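Workshop Assistant (part-time), Gittins Toys and Games

Gittins makes and repairs wooden toys, puzzles and board games from a unit on the Prirketti estate. We sell through our own shop next door and supply nurseries and playgroups across the county. We need a second workshop assistant to start in July.

The job is mostly sanding, oiling and packing, with two mornings a week on repairs. You will also check returned sets for missing pieces and make up replacements from offcuts. Training is given on all the machines, so trade experience is useful but you can apply without it.

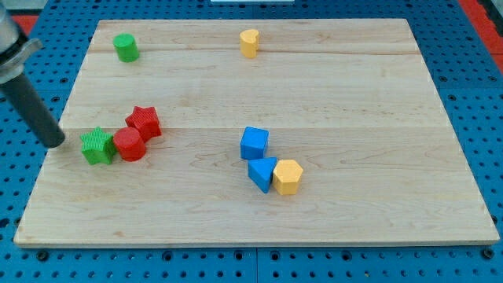 Hours are 8.30am to 1pm, four days a week, with extra shifts in the run-up to Christmas if you want them. The work is done standing up and some of the timber deliveries are heavy – please tell us if you would need any changes to do the job, and we will talk it through.

Pay is reviewed every spring. There is free parking, and the 98 bus stops at the estate gates. Staff get a discount in the shop after the first month.

To apply, send a CV and a short letter saying why the work interests you to Gittins, Unit 2, Prirketti Estate, quoting reference 692. We can't reply to applications without a reference number.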